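Plidero Two-Finger Gripper — Evaluation Kit
Supplied by Nilladov for dual-arm sorting and conveyor work 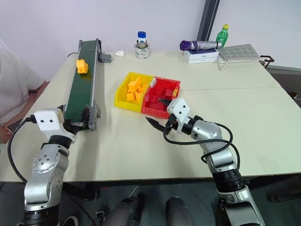
The Plidero evaluation kit is intended for laboratories and integrators who wish to compare grippers before committing to a full installation. Each kit contains 2 grippers, matching wrist adapters, cables and a license for the Tumwood controller. It may be borrowed for up to 4 weeks.

Sorting small, light parts by color is the task we recommend for a first comparison. Parts are picked from a moving belt and released into bins, and the same program can be repeated with a different gripper on either arm. Results are written to a plain log that opens in any spreadsheet program.

Our own bench comparison covered 3,000 picks and was led by Rosalía Ortuño. The Plidero was tested alongside the older Saavedra model, with the same cubes and the same belt speed. The Plidero recorded fewer dropped parts at the bin edge; the Saavedra closed slightly faster. The full report is available on request.

Specifications
Type: electric, parallel jaw, two fingers
Weight with adapter: 459 g
Finger pads: replaceable, smooth or ribbed
Controller: Tumwood, current release

Customers using a controller from another maker should contact us before ordering — some require a separate power supply. Finger pads are treated as consumables and are not covered by the warranty.

Loans and technical questions: Emiliano Pastor, Applications Office
Orders and returns: Waraporn Thepsuriya, Customer Services

The next group of kits will be available in February.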